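The box that ate the mantelpiece

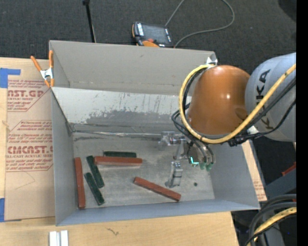

Every household has a box for blocks, and every household believes it chose the box. Dzintra Ots, who has been making toys under the Stakska name for 23 years, disagrees. Blocks end up in whatever is nearest with sides on it, she tells me, and then stay there until somebody moves house. Slanted sides are her own preference, and a grey, open-topped tray of a thing on a pale wooden table will do nicely, even with smudges and drip marks down its shiny back panel. Three reddish-brown, three dark green: a modest set, lying every which way, one of the browns off by itself.

Her catalogue once ran to sets of 1000. She sold two, both to grandparents - neither of whom had to live with the results.

Storage is where opinions harden. Rimantas Vaher, my neighbour in Reltham, sorts his children's blocks by colour every evening at seven and regards heaps as a moral failing. Ots favours the heap. A child who has to dig, she says, finds something. In my house that was mostly toast.

We have kept five blocks from our own first set. They live in the fruit bowl.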